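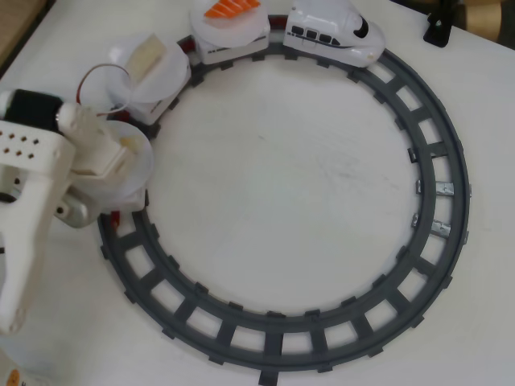
Slide 1: white toy train on its gray ring of track.

OK, hi everybody, can you hear me in the back? Good. So the talk is called "Going to Bed on Time Is Not Enough," and it's about shift sleep. I worked nights for 15 years before I moved to days, most of that in a warehouse outside Boston, and I slept terribly for nearly all of it. I'm not a doctor! I'm a person who tried everything, wrote it down, and got a bit obsessed.

(Ask for hands: who is on nights right now? Who's on a rotation? Wait for them. People are slow with hands before coffee.)

Slide 2: the loop

I call it the loop. You get home wired, you stay up, you sleep four hours, you wake up hungry and grumpy, you drink coffee at the wrong time, and then you get home wired again. Round and round. I did that for so long I thought it was my personality. My family thought so too, which was worse.

Most advice I got was for people who work nine to five. "Get some morning sun." Great, my morning sun was on the drive home, and it was the thing keeping me up! I started wearing dark glasses from the bus stop to my door once I gave up driving after shifts. Say the bit about driving slowly and seriously, please, me. If you're nodding off, don't drive. Get a ride, take the bus, nap in the break room first.

Slide 3: the diary

So I kept a sleep diary for 29 weeks. Paper, one line a day: when I got in bed, when I think I fell asleep, when I got up, and last coffee. I tried an app called Rundura for a while and it was fine, but I kept checking my score at noon when I should've been asleep, so back to paper.

(Show the blank diary page. Copies are on the chair by the door. Grab one on the way out, don't all get up now.)

What jumped out at me was food. I'd never thought of food as a sleep thing. I was having my big meal at the end of the shift, fries, a burger, whatever was open, and then lying there like a snake that swallowed a goat. So I flipped it. Real dinner before work, something small in the middle, and then a light plate when I got home.

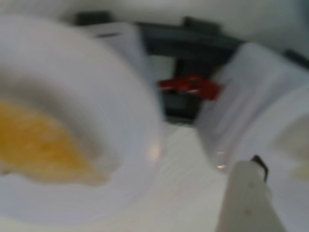 My light plate was eggs most days, sometimes oatmeal, sometimes just toast and a banana if I was too tired to stand at a stove. I'm not selling eggs. Eat what sits well with you. The point is small and boring, and the same every day if you can stand it, so your body starts to read it as "we're closing up now." After a few weeks I was yawning before I'd rinsed the dish.

Slide 4: the room

Dark, cool, quiet. I know, you've heard it. But get it REALLY dark. I had nice curtains that let in a stripe of light right across my pillow, and I lived with that stripe for years. I finally clipped them shut with two clothespins. A fan for noise, phone in the kitchen, note on the door for deliveries.

(If time is short, skip the mattress story. It's too long and the ending is gross.)

Slide 5: days off

This is where people get mad at me. You can't flip all the way back to days every weekend and feel good on Monday. I tried meeting in the middle: bed around 3 in the morning on my days off, up before lunch. I still saw my family, and I still got to the grocery store while there was bread. It's a compromise and some weeks I blew it. A cousin's wedding will wreck you and you should go anyway.

Slide 6: talk to your boss

Ask about your rotation. When I was at Trendgate we got them to post schedules earlier, and it took one short letter with 40 names on it. Ask which direction you rotate, too. Moving later each time was much easier on me than moving earlier.

(Stop for questions. Somebody will ask about melatonin. Tell them to talk to their doctor or pharmacist, and mean it. Then somebody will ask about naps, and that one I'm happy to go on about: short, before the shift, alarm across the room.)

Leave slide 5 up while people are packing up, they always want a photo of it.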